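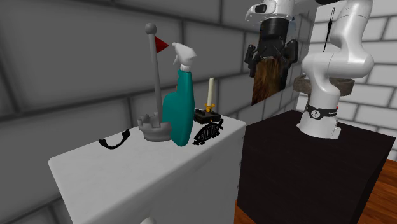
Opinion > Work and Home > Shared Tables

I moved to Abugri from another country, and for my first year there I rented a desk at Skoltero, a shared office on the second floor above a pharmacy. I want to write in defense of the big common table, because in March the management sent us a letter saying it will be replaced with small booths.

The letter says that booths are what members want. Maybe it is true. A booth has a door, and behind a door you can talk on the phone and eat what you like. I have used the booths at Josico, where the monthly price is 300, and I worked well in them. I also spoke to almost no person for 19 days.

A large table teaches a kind of manners that is hard to learn in another way. You must put your things close to you. You must ask if a chair is free, even when you see that it is free. When somebody leaves a cup or a toy or a bottle of cleaner in the middle, you decide if you will move it or live with it. These are small decisions, but in a new language they are very good practice. My first real conversation in English was an argument over a window, and I lost it.

I understand the complaints. Some people spread papers over three places. Some people hum. One winter the table was so full that I worked with my computer on my knees, and I was angry the whole week. A shared thing is always a little bit badly used, and a person who pays rent has the right to be annoyed by it.

But I do not agree that the answer is to divide everything. My town library did this two years ago. It had one reading table with 22 chairs, and old men came there every morning for the newspapers. Now there are single desks with a lamp and a low wall. The desks are pretty and the lamps are good. The old men go to the bakery on Stusum Street, where they must buy something to sit down.

What I would ask from Skoltero is modest. Keep half of the table. Put the booths along the wall with no windows, where the light is bad anyway and people on the phone will not mind it. Write the rules on one sheet of paper – where to leave your bag, when to clean – and let the members change them once a year.

I have sent this in a shorter form to the office manager. The answer was polite and said that the plan is still open until the end of summer.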